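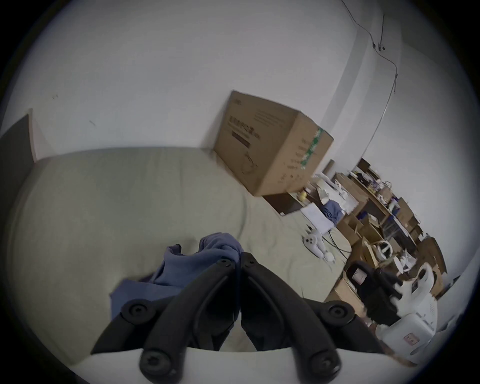
How long does it take a visitor to learn to fold a cloth with two hand grippers?
For me it was most of one afternoon, and at the end I could do it, but slowly.

June 19, 2020

I promised myself to write this diary in English until October, so I will try also today, when I am tired and my fingers do not want to type. It was the open day at Starkenura. I had the invitation for weeks and I almost did not go. The bus was late, then I walked up the wrong street and had to come back down with my umbrella turned inside out by the wind. I arrived when the introduction was already finished.

I had expected a hall with chairs and a machine behind a rope. Instead the demonstration was in a room with a bed and many cardboard boxes, and the task for the day was a blue cloth. I liked this at once. I have folded cloths all my life and I thought, well, here I know something.

The system is called Flarby. I wrote the name on my hand so that I would not forget it. The idea, as I understood it, is that people do the work with grippers they hold in the hand, and later a robot learns from what they did. The guide said that for one task they like to have 800 good attempts. I asked what is a good attempt. She said: one where the person does not stop to think. I have thought about this answer the whole evening and I am still not sure that I agree with it.

First we watched. The guide and her colleague stood with one gripper each, and the cloth was lying crumpled on the bed. They spoke very little. One of them said "corner" and the other said "yes", and this was the whole conversation. I noticed that I was leaning forward, as when I watch somebody thread a needle.

The handle is like the handle of a pistol, with a trigger under the fingers. When you squeeze, the jaws close. It sounds easy. But your own hand knows how thick a cloth is, and the jaws tell you nothing – you must look and believe what you see. I asked if it is possible to feel the cloth through the trigger. The guide said a little, after some weeks.
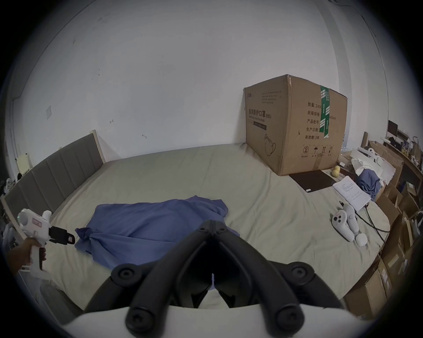 My turn

I was number 20 on the list, and it went faster than I wished. They put me together with a retired man from the other side of town who came, he told me, for the free coffee. He took one side and I took the other.

The first time I closed the jaws too early and caught only air. The second time I caught the cloth in the middle and not at the corner, so it came up like a small tent. The man laughed and I laughed too, but I was a little ashamed. At home I would never take a cloth like this! We had 4 attempts for each pair. On the third one I found my corner, and he found his, and the guide said now please go apart, slowly, until it is straight.

This moment I want to remember. You cannot pull alone. If I pull more than he pulls, the cloth slips away from him, and if we both wait, it hangs down and nothing happens. It was the same when I folded bed sheets with my mother in the yard. She always pulled once, short and strong, and I had to hold tight or I lost my end. I wanted to tell this to the guide, but I did not find the English words fast enough.
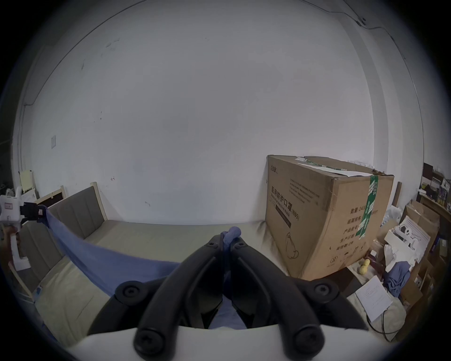 After the stretching comes the folding, and there we were not so good. My partner walked toward me too quickly and our two edges did not meet. We put it down on the bed anyway, somewhat crooked. The guide said that crooked ones are also useful, if they are marked as crooked. I found this kind of her.

Then there was coffee, and a man from Arnus, the firm that makes the jaws, explained how the fingers are made. I understood perhaps half. He said they changed the curve of the fingers 172 times before they were satisfied. A student asked him why not simply make a hand like a human hand. He answered for a very long time and I ate two biscuits.

I asked one more thing before I left: whether the robot will fold like me, if it learns from me. The guide said it will fold like everybody together. I do not know if I find this nice or sad. My mother's way of folding would be in it only a very small bit, and also the way of the man who came for the coffee.

My right hand hurts between the thumb and the first finger. There is a second visit in the autumn, at the Doherty building, with cups and plates, and I put my name on the paper for it. I must ask if one has to bring the invitation again.

When I came home the washing was still on the line and dry. I folded the towels in the kitchen, quickly and without thinking, and then I unfolded one and did it again slowly to see where my fingers go. Tomorrow I must buy stamps and call about the umbrella.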